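Notebook - adhesive shelf life, Pernex two-part
21 November 2018
Last updated: 21 November

Opened the second tin of Pernex from the June delivery. Resin had a skin on top, hardener clear. Skimmed it and stirred for 2 minutes before weighing out.

Mixed 16 g at the supplier's ratio and glued eight lap joints, Nurkwood strip on Nurkwood strip, faces sanded and wiped. Clamped all eight. Squeeze-out was thin and even except on no. 5, which I had starved at one end.

White tabletop has gray smudges and dark specks. Wipe down with solvent before laying out strips. 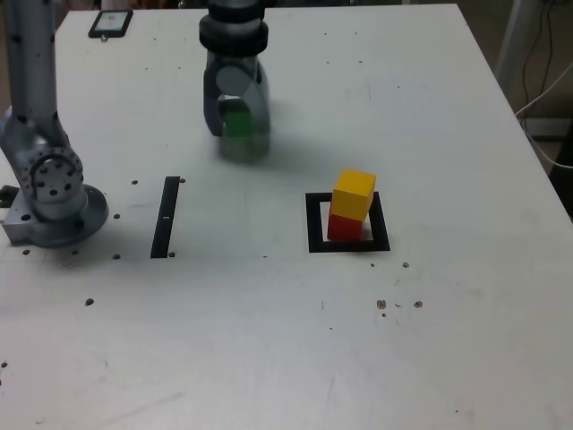 Pull tests

Joints 1 to 4 failed in the wood, 5 failed in the glue line as expected. 6 to 8 held to 2000 N, where I stopped. Alistair Ritchie wants the same set repeated with the Cinik hardener - not before the scale is recalibrated.

To do: date the tins on opening. Ask Ko for a smaller pack size.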